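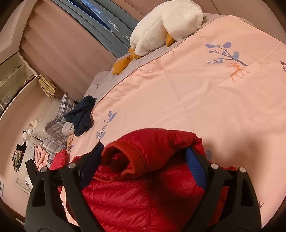 Danero has set its equipment budget for the coming year and will buy 27 hand-held gripper tools for its work on household robots. The order will be placed in October. The tools have two jaws with blue ribbed pads on their inner faces, and they are used for picking up the kind of items found in ordinary homes. Clothing takes up a large part of the plan, and padded clothing in particular: a quilted jacket like the red one gripped over the bed bunches up between the jaws, and a fold of it spills out to the side. The company wants enough tools in use to cover soft items properly before it spends money on robot arms.

The grippers will be supplied by Kasta, which also quoted for spare pads and fasteners. Danero compared offers from two suppliers over the summer. The other, Clurnska, offered a lower price per tool but could not include spare parts in the same contract.

Fouad Younis, who is in charge of equipment planning at Danero, said the budget had been drawn up around running costs as well as the purchase price.

"Last year we looked mainly at what each tool cost to buy, and then we ran short of pads," he said. "This time the spares are in the first order. We have also put money aside for repairs, so a team with a worn jaw can swap the tool and carry on with the next room."

The tools will be shared between 6 teams working in furnished homes. Each team will keep a spare set on site, and the rest will be held at the company's workshop. Work in bedrooms comes first, with tidying clothes, bedding, cushions and soft toys on the task list. Kitchens and hallways will follow once the first sets have been checked for wear.

Danero expects to collect roughly 2000 hours of handling work with the new tools. The plan runs for 9 months from delivery, with a review at the halfway point. Pad wear, repair time and the number of tools out of use will be reported at that review and will decide the size of any second order.

A separate budget line covers robot arms. Danero has asked Oláh for a price on a small number of arms that can carry the same jaws, but no order has been made. "We would like the arms and the hand tools to take the same spare parts," said Mr Younis. "If they don't, we have two stores to run - and that changes the sums."

Staff training on the new tools will begin when the first boxes arrive. Suppliers who wish to be considered for later orders can ask Danero's equipment office for the list of requirements.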